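4. Enregistrer vos démonstrations dans la cuisine simulée

Vous voilà arrivés à la partie la plus agréable du guide, celle où l'on prend enfin les commandes ! Prévoyez une petite heure de calme et faites d'abord quelques essais sans enregistrer : la main vient vite, et vos premiers gestes n'ont pas besoin d'être conservés.
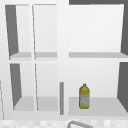 Dagmar Jurčo
Responsable de la collecte de démonstrations, projet Golitz

Avant de commencer

1. Ouvrez Grerano et chargez la cuisine depuis le menu « Environnements ».
2. Choisissez la vue du placard, puis vérifiez que la bouteille jaune y apparaît nettement, debout dans son compartiment. Si l'affichage reste flou, rechargez simplement l'environnement.
3. Donnez un nom à votre session et rédigez la consigne en une phrase courte, comme vous la diriez à un ami – « prends la bouteille » suffit largement.

Remarque : un jeu complet compte 100 démonstrations par consigne. Rien ne vous oblige à tout faire d'une traite, le compteur reprend là où vous l'avez laissé.

Pendant l'enregistrement

4. Passez sur la vue de l'évier et amenez doucement le repère rouge de la pince au-dessus du plan de travail.
5. Appuyez sur « Démarrer », réalisez le geste d'un seul mouvement bien lié, puis appuyez sur « Terminer ».
6. Indiquez « réussi » ou « manqué ». Les essais manqués nous sont utiles aussi, alors ne les effacez pas, je vous en prie !
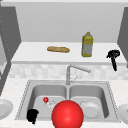 La variété des exemples compte beaucoup pour l'apprentissage, et c'est souvent là que les nouveaux venus vont un peu trop vite. Changez de point de départ, d'angle d'approche, de rythme, et n'hésitez pas à choisir un autre objet dès que vous sentez la routine s'installer. La baguette posée sur l'étagère convient très bien pour débuter, tandis que l'objet transparent du bac gauche se distingue à peine de l'inox – gardez-le pour le moment où vous serez tout à fait à l'aise.

Attention : ne fermez pas Grerano tant que la barre d'envoi est affichée, sous peine de perdre la dernière démonstration.

7. Cliquez sur « Envoyer » et notez le numéro de session, il vous sera demandé au chapitre suivant.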